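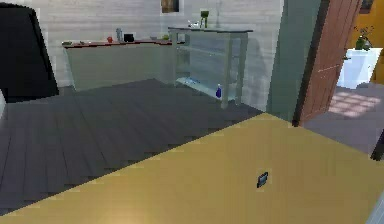
We fly out in December with a three year old and a baby who will be 10 months by then, and I have been trying to work out what toys to bring. Last time we only had the one child and I packed far too much. I carried a bag of board books through two airports and she played with a seat belt buckle.

The flight is long and then there is a drive to my in-laws' place at the other end, so I need to cover most of a day. I asked Femke Brouwer what she did when she took her boys to see their grandmother in Callalley. She told me she took four things per child and kept two of them hidden until the second half of the trip. I'm going to copy that.

For the older one I have a pad of reusable stickers, a small magnetic drawing board, a set of lacing cards and a pack of crayons. The sticker pad has 200 stickers in it, which sounded like plenty until she used most of one page on her own knees while I was testing it. They do peel off. The crayons are the triangular kind, so they don't roll off the tray. I took the paper wrappers off at home because otherwise she does it herself and I end up with a lap full of scraps.

The baby is harder. He wants to chew everything and then throw it. I bought two silicone teethers and a short strap to clip them to the car seat or to my shirt. I also have a soft cloth book with crinkly pages and a set of stacking cups. The cups nest, so they take up the room of one cup, and he can drink out of them too if we lose his.

I weighed the whole lot on the kitchen scale. The baby's bag comes to 281 grams without the cups. Hers was heavier and I took out a puzzle.

Nothing we are bringing makes noise. We own a singing bear that plays the same song at full volume with no way to turn it down, and he is staying here with the cat, Cider. Lies Groen is coming by to feed her, and I have shown her where the bear's off switch is.

As for screens, we put a few cartoons on the tablet and I bought her a pair of padded headphones. She would not keep them on the first few times. I let her wear them around the house for ten minutes before her bath, and by the end of the second week she was asking for them.

I still have to find something for the drive. Mattes Wendt suggested audio stories, and our library lends them for free, so I'll look there first. If you have one that worked for a three year old, leave it in the comments.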